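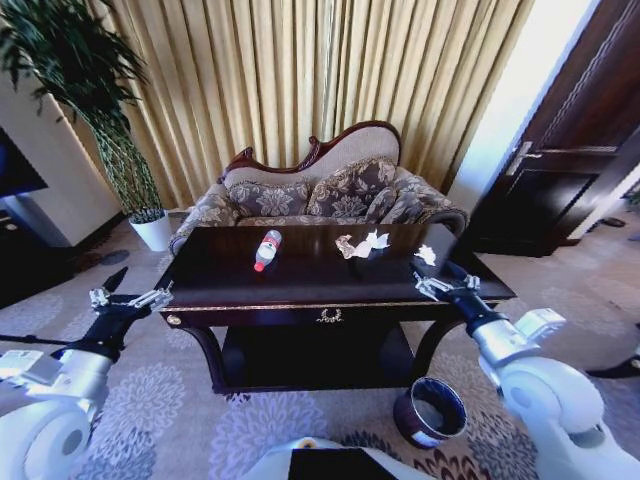
1. Introduction

This report presents the findings of a one-semester project on voting in film and television awards, carried out for the course Media Industries and Audiences. The project team consisted of Zulmira Prata, Gonçalo Ramalho and Ryota Yokoyama. It was supervised by Washington Queiroz.

The subject of the study is the Buritz Prize, a regional award for short films and web series. Until recently, its winners were chosen by a closed jury. The organizers have since opened the vote to all registered members, who now number 154. The team wished to learn how members decide what to watch before voting, and whether the order in which titles appear on the screening platform has any bearing on that choice.

2. Background

Members of the Buritz Prize watch eligible titles through Skellari, an online screening service licensed by the organizers. Each member receives a personal login in March and may view titles until the ballot closes at noon on the final Friday of the voting period. Members are asked to abstain in any category in which they have not seen every nominee. The request is printed on the ballot, but the platform does not enforce it.

Previous coursework in the department has dealt mainly with publicity spending. Viewing habits among voters have received less attention, partly for the practical reason that voters are hard to reach and often unwilling to discuss their ballots. The team was fortunate to obtain the cooperation of Horácio Paiva, who manages membership for the prize and agreed to forward the questionnaire.

3. Method

A questionnaire of 12 items was sent to all members. Completed forms were returned by 100 of them. Respondents were asked which titles they had finished, which they had started and abandoned, where they usually watched, and how they had first heard of each nominee. No question asked how a member had voted.

The questionnaire was followed by two longer interviews, each conducted at the member's home. Interview notes were typed up the same evening and checked by a second team member. Names of respondents are withheld throughout — a condition set by the organizers and accepted by the team at the outset.

4. Findings

4.1 Place of viewing

Most respondents watch at home in the evening, on a television or a laptop. Attendance at in-person screenings was low, even among members who live close to the venue. Several commented that screenings begin too early for people who work full days. One interviewee had planned to attend all of them and went to none.

4.2 Order of titles

Skellari lists nominees alphabetically. Titles near the top of the list were more often reported as finished than titles near the bottom. The web series "Sundico" was an exception. It stood low on the list but was widely watched, and respondents said that they had heard of it from friends before the nominations were announced. The short film "Ruawai," listed just above it, was among the titles most often started and abandoned. Its running time was mentioned as a difficulty, as were the subtitles, which some members found too small to read on a laptop.

4.3 The request to abstain

Many respondents did not recall the request at all. Those who did recall it held differing views on what counts as having seen a series. Some considered the first episode sufficient — others insisted on the full season. The ballot gives no guidance on this point.

5. Limitations

Members who did not reply may watch less than those who did, and the results should be read with that in mind. Answers depend on memory, and the team had no access to viewing records held by the platform. The effect of list order could not be separated from the effect of running time, as the longer titles happened to fall late in the alphabet.

6. Recommendations

The team recommends that the organizers ask Skellari to display nominees in a different order for each member. The ballot should state how much of a series must be watched before a vote is cast. At least one screening should be moved to a later hour.

7. Acknowledgments

The team thanks the members who gave their time, and Horácio Paiva for his patience with repeated requests. The main text was limited to 4000 words by the department; the full questionnaire is filed separately and may be requested from the course office.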